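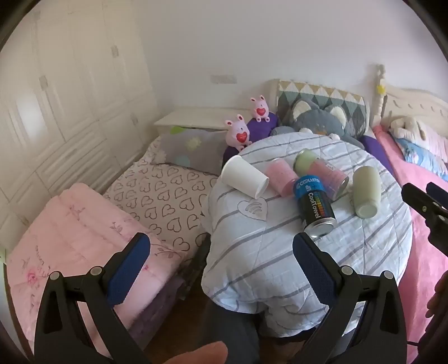 Chore Operators Wanted - Kultance Home Trials, Oltberg

Part-time, paid, on site. Posted 03/02/2023.

Can a machine tidy a bedroom yet? Our position, after more than 3,045 recorded attempts at various household jobs, is "sort of, if you don't rush it and the room is on its side." We would like to get past "sort of." To do that we need people who already know how to pick up a cup.

Kultance runs the Marchal program, which collects examples of ordinary housework done by ordinary hands through a pair of grippers. You hold one in each hand, you do the chore, and the recording goes off to train a system that will one day do the same chore while you sit down. That day is not in May, whatever our website says. The website is being looked at.

What the job is

You will be given a room and a task. Bedrooms make up most of the current round. Typical tasks are collecting cups and cans off a comforter, standing them upright on a bedside table, moving plush toys from one bed to another, folding a quilt, and putting pillows back where a reasonable person would expect pillows. Then you put it all back the way it was and do it again. Anyone who has shared a house with small children will find the rhythm familiar.

Soft surfaces are where we need the most help. A paper cup on a table is a solved problem, more or less. A paper cup lying on a comforter moves when the comforter moves, and the comforter moves when you so much as look at it. Cylinders roll. Our software has strong opinions about cylinders, all of them wrong, and a few hundred patient demonstrations from you would do it a world of good.

What you will not be doing

Programming. Dusting. Cleaning bathrooms (the Zusow team has bathrooms, and they are welcome to them). You will not be asked to judge anybody's taste in bedding.

Who we are looking for

People with steady hands and a high tolerance for repetition. Former hotel housekeepers, shelf stockers, daycare staff and parents have all done well here. Engineers have done less well, mostly from wanting to discuss it.

You should be able to:

Hold a light tool in each hand for stretches at a time, with breaks
Reach across a bed and bend to floor level without trouble
Do a thing slowly on purpose, including when you can see the fast way
Keep your fingertips behind the gripper jaws (we remind everybody, and then we remind them again)
Follow a task sheet as written, and tell us when the task sheet is silly

No experience with robots is needed. If you have some, please don't use it to improve the grippers with tape. We have had tape.

Hours and pay

Sessions last 3 hours, including setup and breaks. Most operators work 5 sessions a week, though you can do fewer if you say so before the schedule goes out. Pay is hourly, training is paid at the same rate, and the rate is printed on the form you get before the trial session, so you can walk away before touching a single plush rabbit.

The rooms are in Oltberg, a short walk from the bus station. We can't offer remote work. We did think about it, but then it would just be you tidying your own bedroom, and we understand that market is already served, badly.

How we decide

There is no interview in the usual sense. You come in for a trial session, we show you how the grippers work, and you tidy a room with them. We are watching for smooth movements and calm recovery. Everyone drops things. A dropped cup that gets picked up again without swearing is useful to us - the swearing is fine too, there's no sound on the recordings, but it tends to make the hands shake.

We take on operators 2 at a time so that each pair can train together. If you are applying with a friend or a spouse, mention it. If you are applying to get away from a spouse's views on how a quilt should be folded, mention that as well and we'll put you in different rooms.

A fair question

Yes, you would be teaching a machine to do chores. No, we don't think it will be taking anyone's job shortly. The best run from our system last month cleared one bed, paused for a long while, and then placed a pillow on the floor with great care. A hotel would have let it go by lunchtime.

To apply

Fill in the form on the Kultance jobs page and choose "Marchal - household operator." Tell us when you're available, whether you're left-handed (we are short of left-handers), and which household chore you would most like never to do again. The last answer doesn't affect your application, but it does go on the wall. Laundry is winning.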